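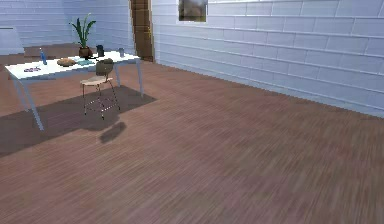
Civine has changed the method it recommends for cooking pearl barley as a side dish, after a run of kitchen tests in Nedville in June. The recipe service now tells home cooks to toast the dry grain before any liquid goes in, and to finish the pot off the heat with the lid on. The tests were run by Hậu Hứa, who develops the service's side dishes and has spent much of this year on grains and pulses that can stand in for rice or mashed potato. The notes are kept in a shared file that sets out the results for each batch, with the pot size, grain weight, liquid and resting time listed in that order.

The old method called for barley to be rinsed, covered with cold stock and simmered until tender. According to the notes, this gave an uneven result in wide pans, where the outer grains split while those in the middle stayed firm. Toasting the grain in a little oil for five minutes over medium heat, then adding the stock already hot, brought the batches closer together in texture.

The revised recipe uses 60 grams of dry barley per person as an accompaniment. Cooks who have been serving it as a main are told to stay with the larger amount printed on the existing recipe card. Salt is now added at the end of cooking, as packaged stocks differ widely in strength.

Resting time has also changed. The lid stays on for eight minutes after the heat is turned off, and the grain is then forked through with butter or olive oil. Lemon rind and chopped parsley are listed as optional. The earlier version had the barley drained and served straight away.

Hứa said the grain holds well for families who eat at different times. "It can sit in a covered dish in a low oven and still be loose enough to spoon," he said. "Add a splash of hot stock if it tightens up." The notes advise against holding it together with leafy greens, which lose their colour, and suggest stirring those through at the table.

The method has been tried with barley from two suppliers, Rankin and Lunham. The Lunham grain is milled a little finer and needed less simmering, so the recipe gives a range and asks cooks to start tasting at the lower end. Pot barley, which keeps more of its bran, is covered by a separate recipe and is not affected by the change.

Civine lists 53 side dishes in its weeknight collection, and the barley recipe is the first of the grain dishes to be updated. Brown lentils are next – the main question there is whether soaking makes any useful difference to a pot that is going to be dressed while warm. Saved copies of the old barley recipe will show the new steps when they are next opened. Printed cards will carry the old method until stock runs out.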